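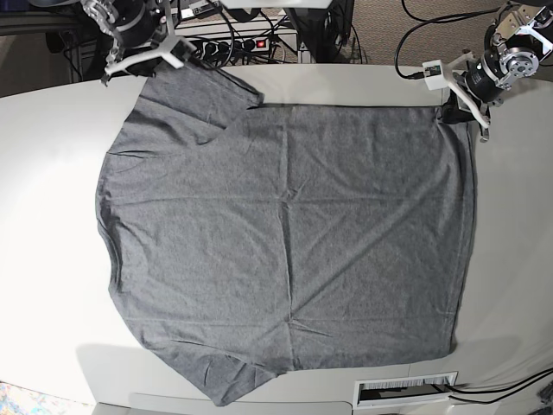 Gray T-shirt laid out flat on the table.

Notes for the Ballham talk, May 2019
Eclipsing binaries for small telescopes
Fiona Dalgleish

Slide 1. Say hello, thank Miroslava Štefanec for the invitation. Check that the people at the back can hear.

Slide 2. What an eclipsing binary is. Two stars orbit each other, and we happen to see the orbit nearly edge on. Twice in each orbit one star passes in front of the other and the total light drops. The stars themselves may be quite steady. Leave the pulsating stars for questions.

Slide 3. Algol. It fades from magnitude 2.1 to 3.4 every 2.87 days and is easy with the naked eye. The deep minimum comes when the cooler, larger star covers part of the hotter one. The second dip is very shallow and you will not see it by eye. Pause here, people usually ask why.
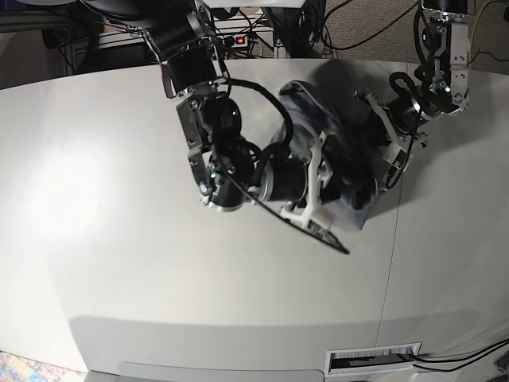 Slide 4. Light curves. Point out the flat parts, then the two dips. Explain phase: we fold many nights onto one orbit. My own set has 1,882 measurements from Ouali and 3,655 from Salum. The Salum nights were drier and the scatter is smaller. Do not read out the table.

Slide 5. Timing. If the minimum comes early or late against the prediction, the period may have changed. Gas moving from one star to the other can do this. A third star can do it too, by shifting the pair toward us and away from us. Draw this on the board.

Slide 6. How to start. Pick a star with a short period, get a chart with comparison stars, begin well before the predicted minimum and keep going well after it. Write down the time of each estimate. Clouds in the middle of a run are normal, leave the gap in.

Slide 7. Plans. The Clevmont group begins again in September and wants another 1,000 measurements. Sign-up sheet is by the door.

Questions. If asked about heliocentric correction, go back to slide 5. It can reach a little over eight minutes.

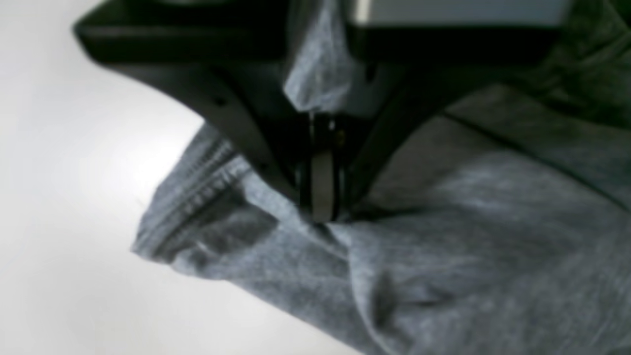 Gripper pressed into gray fabric on a white tabletop.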